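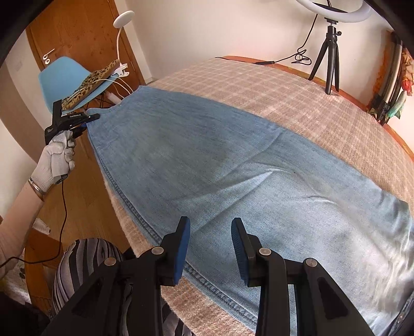

A denim garment laid out on a bed, held at one corner by a two-fingered gripper.

Lonar Household Automation Unit

1/ Today we publish our position on a question put to us regularly by councils, care providers and laundry firms: can machines do ordinary household chores yet? Our answer is that they can do parts of some chores, under supervision. We do not yet advise anyone to plan staffing around them.

2/ Folding remains the clearest test. A plate keeps its shape when it is lifted. A skirt or a shirt does not, and every crease changes what the next grip must do. Denim is among the easier fabrics, being stiff enough to hold an edge. Thin knitwear is far harder.

3/ Much current work starts with people. A person carries out the chore using hand-held grippers with two fingers, and the record of those movements is used to teach a machine. Progress therefore depends on how many homes, beds and garments are covered, and on how varied they are.

4/ Our review covered 3,714 folding attempts by machines at the Kutetia test flat and at the Pešek laundry. Of the attempts made in the flat, 54 per cent ended in a fold that our assessors accepted. The laundry, with its fixed tables and even lighting, did better.

5/ The most common fault was the first grip. Machines took hold of two layers where one was wanted, or missed the hem altogether. Soft surfaces made matters worse – a blanket is easily picked up along with the garment.

6/ Time is the second concern. Under the Statari protocol, a machine is allowed 2 minutes per garment. A practised adult seldom needs a quarter of that.

7/ Shop-floor tasks are further ahead. Moving boxed goods between marked positions is work we consider ready for wider trial, provided that staff can stop the machine at any point.

8/ We ask suppliers to state plainly where their figures were obtained. A result from a bare table should not be offered as evidence about a bedroom.

9/ The full report will be placed on our website in March. Providers wishing to take part in the next round of home trials may write to the unit before then – flats with limited floor space are particularly welcome.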